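**Re-using boxes for resale — do you strip the old labels or leave them?**

**tapegunner**

Long-time packer, first-time complainer. I run a small returns bench for Ponville, which sells kitchen bits online, and we re-use whatever cartons come in if they're still square. Lately I've had a row with our courier depot at Sirncombe over old labels. They say every barcode that isn't theirs has to go. I say life is short and the label always takes half the cardboard with it.

We also put a tamper seal over the seam once a box has been checked. Ours come in red and white, and the Chinese on the top band says, more or less, void if torn. They live in a heap at the front of the shelf next to the basket where all the waste paper and labels end up.
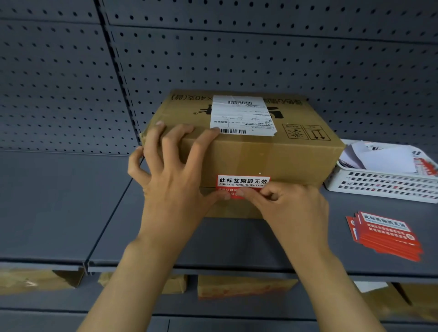 mossbank reckons the depot is right and I should stop sulking. Two barcodes on one box is a coin toss for the scanner, and the scanner will always pick the one that sends your whisk to the wrong end of the country.

Fine. But does anybody have a way of getting a label off a creased carton without it looking as if a badger had a go?

**mossbank**

I said it more politely than that. Slightly.

Hairdryer, low setting, start at a corner and pull flat back on itself. If it still tears, give up and stick a blank label over the top. Black marker through the bars also works, provided you go along the whole code and don't just draw a little cross on it like a pirate.

**seven_sheds**

Hairdryer! On a bench doing 60 parcels before the van comes? I'd like to see your electricity bill, and your queue.

Blank label over the top, every time. We get ours from Linanach in rolls of 531, a number I have never been able to get anyone to explain. They're opaque enough that the old code doesn't ghost through. The cheap ones do, so hold one up to a window before you buy a crate of them.

**tapegunner**

Blank labels it is, then. What about the fragile and this-way-up marks? If I'm sending tea towels in a box with a broken glass printed on it, I feel like a fraud.

**seven_sheds**

Leave them. In seven years I've seen no evidence that anyone in a van has ever read one.

**mossbank**

Disagree, cover them. If the arrows are wrong for what's inside, people get used to ignoring arrows, and then it's your teapot that travels on its head.

**Dương**

Coming at this from the seal end. A seal goes on last, after the cover-up label, and the cardboard under it needs a wipe first. Dusty old cartons are hopeless for sticking to. Press outwards from the seam with your thumb and hold it for a slow count of 2. If the box is badly creased right where the seal wants to go, move the seal along the seam to a flatter bit.

Also, please don't seal over brown tape that's already lifting. The seal ends up guarding the tape and the tape is guarding nothing.

**seven_sheds**

I've been doing that last one since July.

**Dương**

I suspected somebody had.

**tapegunner**

Right, wiping goes on the list. I've also moved the waste basket further along the shelf, as I kept finding good seals in with the dead labels. Sirncombe have been told they've won the barcode argument. I'm still not covering the arrows.

**mossbank**

Your teapot, your funeral.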